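Search posts and people

Maximiliano Casado
8 Mar 2023

Purnus 2.8 is out. It's a small add-on that saves the form you're filling in, so a crashed tab doesn't eat it. Thread on what changed and why your browser may ask you to approve it again.

Old versions asked for access to every site at install. This one asks for nothing at install. You click the toolbar button on a page, approve that site, and saving starts there. Other sites stay off.

If you update from an older version, your existing site access is kept. If you want the new behavior, go to the add-on's permissions page and remove it by hand. I can't revoke it for you without breaking saved drafts on open tabs.

Storage moved too. Drafts used to sit in one big key-value record, rewritten on every keystroke. A user with 106 saved forms sent me a profile where each write took long enough to drop characters.
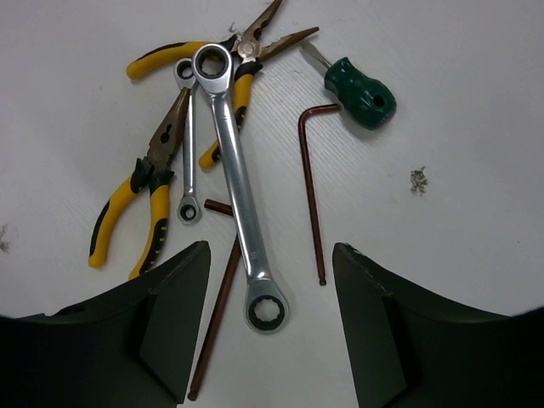
Each draft now gets its own record, keyed by origin, path and form name. Writes wait until you stop typing. On that same profile the typing lag is gone, and the background script sits idle between edits.

Migration runs once, on first start. It copies, checks the copy, then deletes the old record. If the check fails it leaves the old record alone and shows a red dot on the button. Please send me the log if you see the dot.

Password fields, card numbers and anything marked autocomplete=off are still never saved. No setting changes that. I've had requests. The answer is still no.

Known problem: pages that build their forms inside nested frames. The Haldane booking form is one of these. Purnus sees the outer page, asks for that origin, and then has no access to the inner one. You have to approve both – the second prompt shows up when you click the button again. 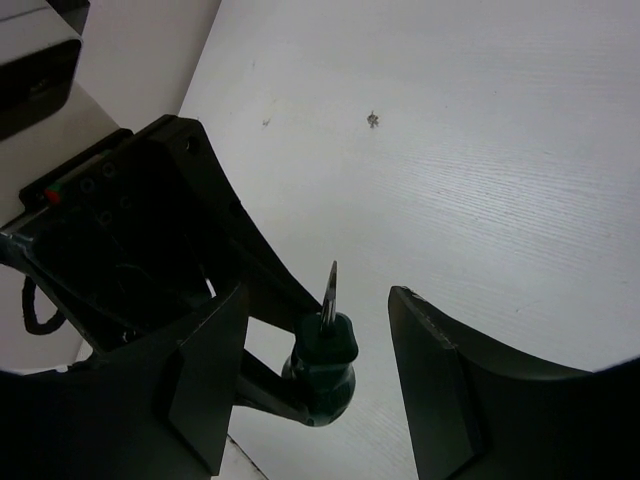

2 min read

Known problem, second: import from Galtero exports. Galtero writes timestamps in local time with no offset, so drafts made on a trip can sort in the wrong order. The text itself comes across fine.

Translations: 37 strings are new or reworded, mostly in the permission screens. Untranslated ones fall back to English. The strings file is in the repo, and plain text edits are enough, no build needed.

Next release is planned for May. It will have per-site expiry and an export format with proper offsets. Sync is not planned. It would need a server, and I don't want to hold anybody's half-written forms.

Bug reports go to the tracker, please – replies here get lost. Include the browser version and whether you're in a private window.

Tags: add-ons, release notes, permissions, Purnus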